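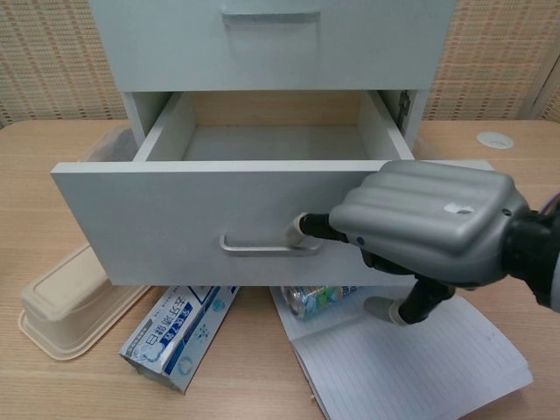 Estine two-drawer benchtop cabinet, white

4 min read

I've been selling small storage out of the Jumel shop long enough to have opinions about drawers, and I'll admit I wasn't excited when the Estine cabinet first got unpacked. It's a plain white box! But I took one home, parked it in the kitchen for a couple of months, and now I'd be cranky if someone asked for it back.

So, what you're getting. It's a little drawer cabinet meant to sit on top of a bench, desk or table (it isn't a bedside table, although I did have one customer put it on a stool and call it that, and good on her). The drawer fronts are flat and white, no panels or grooves to collect crumbs, and they wipe down with a damp cloth. Inside, the drawer has a pale grey floor and white sides, so you can find a black hair tie in there without a torch. It runs on a dark metal slide rail.

The handles

I get asked about these more than anything else. There's a recessed slot up near the top edge of the upper drawer front, and the lower drawer gets a silver metal bar handle with a flat grip. People seem to either love the mix or want to fix it immediately. I like it. The slot keeps the top drawer tidy looking, and the bar is a proper handful when you're crouched down trying to hook something open with one finger and a cup of tea in the other hand. My only grumble is that the bar sits a touch left of centre and low on the front, which bugged me for a week and then I stopped seeing it. When you're closing the bottom drawer, just push on the front panel beside the bar and in it goes.

If you really can't live with the bar, Chi-keung Yau in our workshop can swap it for a different one in the same holes. He won't move the holes, so please don't ring up and ask him. Replacement bars are on the Sesex hardware page.

What I keep in mine

The top drawer is bathroom overflow, mostly: the spare toothpaste, bandaids, sunscreen, the nail clippers that used to live in a mug. Toothpaste boxes lie flat in there no worries. The bottom one is for the kitchen bits that never had a home, so lunch containers and their lids, rubber bands, the good bottle opener. I wouldn't go loading it up with cans of drink. A can or two on its side will roll every time you open the drawer, and the clunk at the back is surprisingly loud at six in the morning.

Yung-ching Fu, who does our returns, keeps craft supplies in hers and swears by a bit of non-slip mat cut to fit the drawer floor. I pinched the idea and it does help with the rolling. We sell the mat by the roll, or use whatever you've got left over from the pantry shelves.

Setting it up

Clear yourself a decent patch of table first. I didn't, and spent half the job shifting groceries out of the way of the bottom drawer. You want room in front for the drawer to come all the way forward, and it's nicer if there's nothing tucked underneath the front when it's open, or you'll be nudging it about whenever you reach for the handle. The cabinet comes put together. You fit the bar handle yourself with the 2 screws in the bag, and there are 4 stick-on feet to save your timber top from scratches. Put the feet on!! I skipped them and I've got a mark.

If a drawer feels stiff, pull it out, give the rails a wipe and slide it back in straight. Don't oil them, it only grabs dust.

Bits and pieces

Colour: white only for now. Kong are meant to be doing us a sage green one and I'm hoping for January.
Item number: 577
Handles: recessed slot (upper), silver metal bar (lower)
Spare screws and feet: free, just ask at the counter
Delivery: we've got 500 in the warehouse, so there shouldn't be a wait

Pick-ups are from the side door until 4 pm. Ring the bell twice, the first one never seems to register over the radio.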